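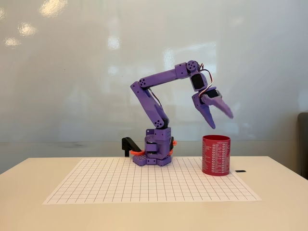 **Killian Arnaud** wrote:

Before you buy any self-leveler, find out why the floor is low. Pouring over a sag adds dead load to the part of the framing that is already deflecting. What are the joists, how far do they span, and what is under the middle?

---

**mgaillard** wrote:

Fair. Details for the Skellside house, which I should have put in my first post:

- Built 1843, braced frame, fieldstone foundation, crawlspace under the front rooms
- Two rooms opened into one by a previous owner, 420 square feet total
- Joists are hewn on top, bark still on the sides in places, 17 inches on center where I can get a tape on them
- Original wide plank, then a layer of strip oak over it
- Low spot is 1 3/8 inches below the perimeter, centered near where the old partition stood

The plan was engineered flooring, and the manufacturer wants 3/16 in 10 feet. I am nowhere close.

Margaux Gaillard

---

**dry_rot_dave** wrote:

Did the partition sit over a girder or between joists? If somebody took out the wall and there was a post under it in the crawlspace, look for the post. I have found them lying on their side in the dirt, two feet from where they belonged.

---

**mgaillard** wrote:

There is a girder, 8x8, running parallel to where the partition was and offset a foot and a half toward the chimney. Joists are tenoned into it from both sides. One stone pier at midspan. The top of the pier has a stack of shingles on it as shims and I can slide a putty knife between the top shingle and the girder.

---

**Killian Arnaud** wrote:

That is your sag, or most of it. The pier has settled and the girder is carrying the full length.

Order of work as I would do it:

1. Probe the girder and every joist tenon with an awl. Pay attention to the bottom of the mortises.
2. String line along the bottom of the girder, end to end. Write down the offset every two feet.
3. Dig beside the pier and see what it sits on.
4. New footing and a steel column next to the old pier. Leave the pier where it is until the load is on the new one.
5. Raise slowly, an eighth of a turn at a time, with days between.
6. Re-measure the floor, then decide what to do on top.

You may not need leveler at all.

---

**plumb_bob_77** wrote:

I disagree with step 5 as a goal. Jacking a girder in a house that age cracks plaster, racks doors and opens up joints that have been stable for generations. The beam has taken a set. You can put an inch of lift under it and get half an inch at the floor and the other half at somebody's bedroom ceiling. Support it where it is, stop the movement, and do the flattening on top with sleepers or sistered joists.

---

**Killian Arnaud** wrote:

Partly agree. I did not say lift it to level. I said raise and re-measure. If the gap at the pier is a quarter inch, taking up the quarter inch costs nothing and you learn how the frame responds. Where I stop depends on the doors upstairs.

---

**dry_rot_dave** wrote:

Creep in old oak does not come back in a week. It comes back some over a heating season if you keep light pressure on. After that you are bending a permanent curve the other way.

What species is the girder?

---

**mgaillard** wrote:

Chestnut, I think. It is lighter than oak and the grain is coarse, without the ray fleck. The awl goes in 1/8 inch on the faces and stops. One tenon on the north side is soft for its full depth. The other tenons on that side are sound, and I have four left to check on the south side that I can only reach by lying under a duct.

String line numbers, from the east end, in inches below the line: 0, 1/4, 5/8, 7/8, 1, 7/8, 1/2, 1/4, 0.

---

**plumb_bob_77** wrote:

An inch in the girder against 1 3/8 in the floor. So 3/8 belongs to the joists or to the tenons dropping in their mortises. Lifting will not touch that.

Sister the worst joists. For the soft tenon, a hanger is fine if you get solid bearing on the girder face. With 17-inch spacing and hewn faces nothing off the shelf will sit flat, so plan on a ledger bolted to the girder and notch the sisters over it.

---

**sawhorse_annie** wrote:

Chiming in as someone who went the other way. I skipped the framing and poured Fomura over plywood in a similar room. It was flat for one winter. Then the field cracked on a line directly over the girder, and the click joints started talking. I ended up breaking out the whole pour with a demo hammer. Gypsum products do not like a floor that moves, and the bag says so if you read the deflection table before mixing. I read it after.

---

**mgaillard** wrote:

What did you use the second time?

---

**sawhorse_annie** wrote:

Ripped sleepers, scribed to each joist, glued and screwed, with 3/4 tongue and groove over them. A long week of work. It has stayed quiet.

---

**kettle_creek** wrote:

Counterpoint on leveler: the fiber-reinforced ones are a different animal. I have Pruto down over plank subfloor with metal lath and it has no cracks. But my joists are dimensional lumber with blocking, and I checked deflection first.

---

**Killian Arnaud** wrote:

Weight is still the problem here. At that depth in the middle you are adding more than 12 pounds per square foot at the low point, on a girder with a pier that is not touching it. I would not discuss any pour until the column is in.

---

**mgaillard** wrote:

Dug beside the pier this morning. It is three flat stones on undisturbed clay, no footing. The bottom stone is tipped toward the chimney. No standing water, but the clay is damp on the chimney side and dry on the other. The downspout at that corner discharges right at the wall.

---

**dry_rot_dave** wrote:

Extend the downspout before anything else. It is the cheapest item on the list, and if the clay keeps cycling your new footing will do what the old one did.

---

**Killian Arnaud** wrote:

Agreed. Footing below the soft layer, 24 by 24 by 12 thick, rebar both ways, and let it cure a full week before you load it. Adjustable column rated for permanent use, with the screw at the top and plates on both ends. Do not use the two-piece telescoping kind with pins. Dekker makes one I have used; check that the label says permanent and ask your inspector which approvals he accepts. Some towns want a stamped drawing for this and some want a sketch.

---

**mgaillard** wrote:

Called the building office. They want a permit and a letter from an engineer for the column. The engineer quoted $400 for a site visit and letter, and that includes looking at the joist repair.

---

**plumb_bob_77** wrote:

Take it. Ask for two things in the letter: maximum lift, and whether the ledger bolts can go through the girder at mid-depth, given the mortises on both sides. There may be less wood there than you think.

---

**mgaillard** wrote:

Update after the visit. Summary of the letter:

- One column at midspan, footing as Killian described but 14 thick
- Lift limited to 1/2 inch total, no more than 1/16 per week
- Ledgers screwed, no through-bolts within four inches of a mortise
- Sister six joists with 2x8, full length on three of them
- No cementitious or gypsum topping over 1/2 inch anywhere

The south side tenons were all sound. Downspout is extended. Footing gets poured once the permit is posted, so lifting would start in February, and the floor is on hold until the lift is finished.

---

**Killian Arnaud** wrote:

Good letter. Mark the upstairs door heads with pencil before the first turn, and put a dial indicator on the girder if you can borrow one. Counting turns on the screw is not the same as measuring movement; the plate seats and the wood crushes a bit first.

---

**plumb_bob_77** wrote:

I would still stop at 1/4. But an engineer has seen it and I have not.

---

**kettle_creek** wrote:

Does the strip oak stay or come up before the sleepers go down?

---

**mgaillard** wrote:

Strip oak comes up. It was face-nailed through the planks and half of the nails have let go. I would like to keep the planks if I can get them up without splitting the edges, but they run under the baseboard and the baseboard is original too. I will post again when I have tried the first one.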